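Speaker notes – shared room layout, part two. Thibault Masson, Hamen site, August.

Slides 15 and 16: recap of the Stultska floor survey. Keep it short. Then the round table. 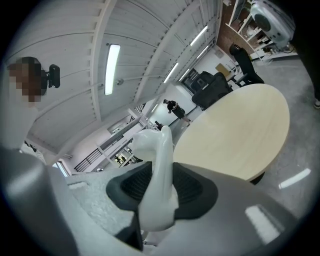 p. 17

Say: pale round top, black office chairs behind it. A round table has no head, and chairs drift to the far side. Point out the slatted ceiling – the panel lines are a handy reference when marking positions on the floor plan.

Clearance is the main point. We ask for 100 cm between table edge and the nearest storage. Pause for questions on the Muriithi plan.
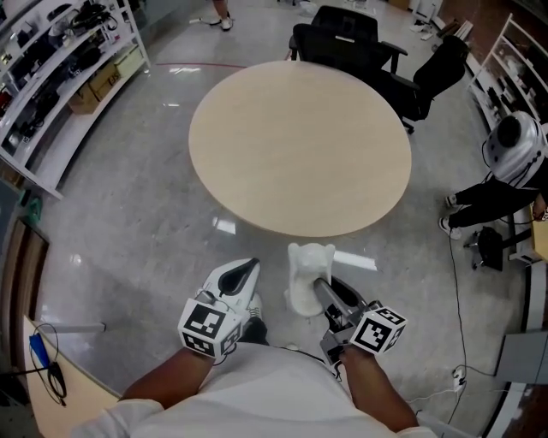
Storage goes along the walls, open shelves, with the middle left to the table. Bags and cardboard boxes on low shelves only. Cables crossing a walkway should be re-routed or covered before the chairs are moved back.

Budget line: 1,967 for floor marking and cable covers, Pemeo quote, delivery excluded. If short of time, skip to slide 48.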